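About Nellanach Swim School

Hi, I'm Heino Vanags, and I run Nellanach with my wife and whichever of our instructors happens to be on deck that day. If you've called the office, you've probably talked to me. If it was loud in the background, sorry, my desk is next to the toddler pool and I've given up on closing the door.

How we got going

I learned to swim late. I was 18 and working a summer job renting out canoes on Virkiden Lake, and my boss found out on my second day that I couldn't do a single lap (I had sort of skipped over that in the interview!). She marched me into the shallow end before opening every morning until I could tread water with my shoes on. I hated it for a week and then I loved it, and I've been around pools pretty much ever since.

Years later I was lifeguarding at the old Dubey Street pool and kept seeing the same thing. Kids who'd had lessons and could do a very pretty front crawl would slip off the edge in a T-shirt and have no idea what to do next. So I started teaching a little class after hours, just falling in, rolling over, floating, and getting back to the wall. We had 2 lanes and a box of borrowed kickboards. Parents told other parents, and before long I needed a bigger pool and somebody who was better with a calendar than I am.

These days we have 140 swimmers in a normal season, from babies up to a lovely bunch of retirees who take the early slot and are much tougher than the teenagers.

What we teach

Floating comes first, always. I know it looks slow from the bleachers, and I know your neighbor's kid is already diving for rings somewhere else. Give it a few weeks. A child who can flip onto their back and breathe is a child who can start learning everything else without being scared the whole time.

After that we work on getting to the side, climbing out without a ladder, and swimming in clothes. Strokes come next, and yes, we do get to butterfly eventually, for the ones who want it. Older kids also learn how to help a friend in trouble by throwing or reaching with something, and staying out of the water themselves.
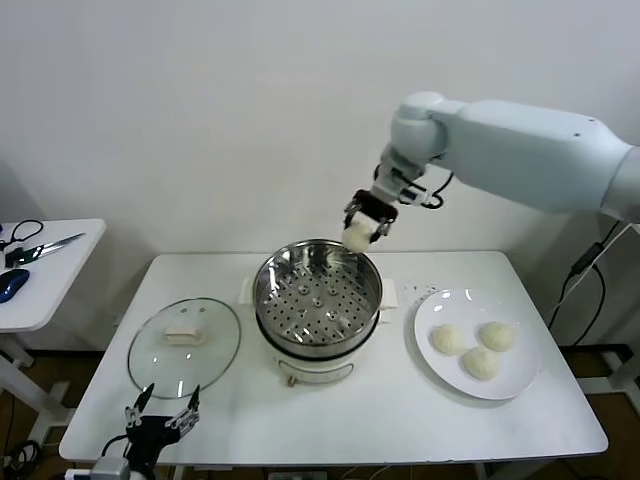
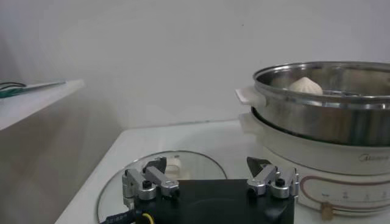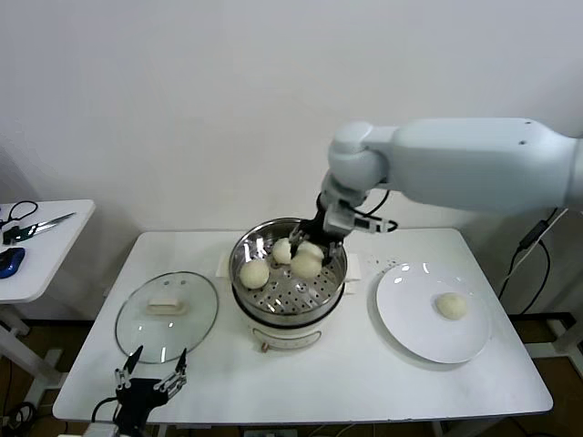
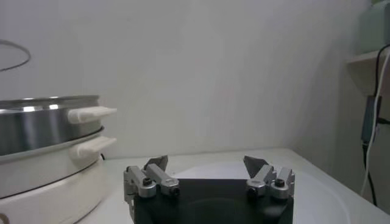
Our pool and our people

We swim at the Gatance Center, on the lower level. Park behind the building and come in by the side entrance, the front one leads you up to the gym and you'll have to come all the way back down. The teaching pool is kept warm, the lap pool a bit less so, and the showers are kind of moody in the mornings. I've asked. I'll ask again.

Every instructor is certified in CPR and first aid, and every one of them has shadowed our classes before taking a group alone. There is also a lifeguard on the chair whenever we have swimmers in the water, and that person doesn't teach, doesn't fix goggles and doesn't chat with me, even though I try.

Things parents ask me

Can I stay and watch? Sure! Bleachers are on the long side. If your little one keeps climbing out to hug you, we may ask you to move to the lobby window for a while.

My child is terrified of water. Is that a problem? Nope, bring them. Some kids spend the first lesson sitting on the step with a watering can, and that's fine with us.

Do you do make-up lessons? If you let us know before class starts, yes. Call or email, please don't text my personal phone (a few of you have it, you know who you are).

What about goggles? They're great for strokes, but we practice some skills without them, so please don't be surprised if we ask your swimmer to leave them on the bench.

Coming up

We're putting on a free water safety morning for families in August, with life jacket fitting and a chance to try the clothes swim. There's room for 60 people in the water, so put your name on the sheet at the front desk or call the office. Bring a towel and an old pair of sweatpants you don't mind getting soaked.

Page last updated 9 July 2024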